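# Fifty-Eight Vegetables and No Dinner

*5 October 2022*

The woman who runs the toy lending shelf at Predberg would like it known that she does not hate corn. "I hate one kind of corn," she says, putting the kettle on. "The kind with leaves that come off."

We are in the back room, where returned sets are checked before they go out again. The shelf lends 244 sets to families in the neighborhood, and the one that causes the most trouble is the big play-food crate, known to everyone here as the Hillano, after the street where it was first kept. It holds 58 pieces when it goes out. What it holds when it comes back is a matter of suspense.

"People are very good about the bananas," she says. "You get your bananas back. Peas, forget it. I have had a set come home with a real potato in it, and I'll tell you, it was the best-made thing in the crate."

Her method is simple and she defends it like a border. Everything gets tipped onto a white surface, which she insists on. She tried a patterned tablecloth once and lost a lemon on it for most of a morning. Then the pieces are picked up, turned over, wiped, and put into trays by color. She used to sort by type, fruit on one side and vegetables on the other, until the tomato started what she calls "a situation."

"Two grown adults," she says. "Over a tomato. We went to color the same afternoon."

Yellow is the slow tray. Red goes fast, green goes fairly fast, and then you come to yellow and everything is round and shiny and could be anything.
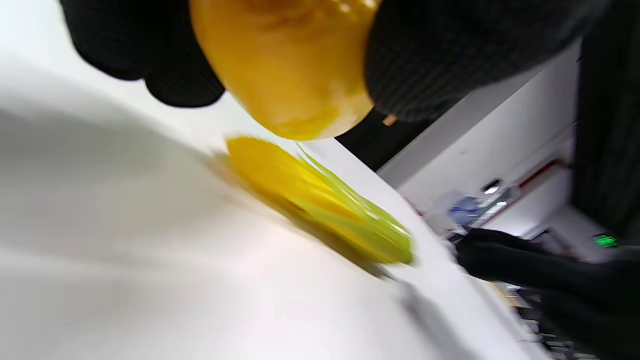
The yellow tray has its defenders, and Onyeka, reached by phone, thought the whole complaint was overdone: a child of three can tell a squash from a mango, or will at least say so with confidence, and the corn is the only piece in the crate that anyone asks for by name.

I pass this on. She takes it fairly well.

"Sure they ask for it," she says. "They ask for it because they want to pull it apart. I'd ask for it too."

Eight minutes is her target for a full crate, from tipping out to lid on. She has done it in less, but those were crates that came back from Basa, a daycare two blocks over whose staff she speaks of in the tone other people save for surgeons. "They return it cleaner than I lent it. It's a little insulting."

I ask what she looks for when she picks a piece up. Cracks along the seam, she says, and tooth marks, which she forgives, and stickiness, which she does not. Anything sticky goes into a bowl of warm soapy water and thinks about what it has done. Shine tells you nothing. A lemon can gleam like a new car and still be glued to your palm when you try to put it down.

And the missing pieces? She keeps a drawer of spares, mostly carrots. Almost 8 out of every ten families, by her own generous estimate, find the lost item within the month, usually under a sofa, and drop it off in an envelope with a note of apology. She has saved the notes. Her favorite reads, in full, "Sorry about the egg."

"I never found out what they meant," she says. "We had all our eggs."

The next crate is due at four. She has already wiped the table and put out the trays, yellow at the far end, where she will get to it last.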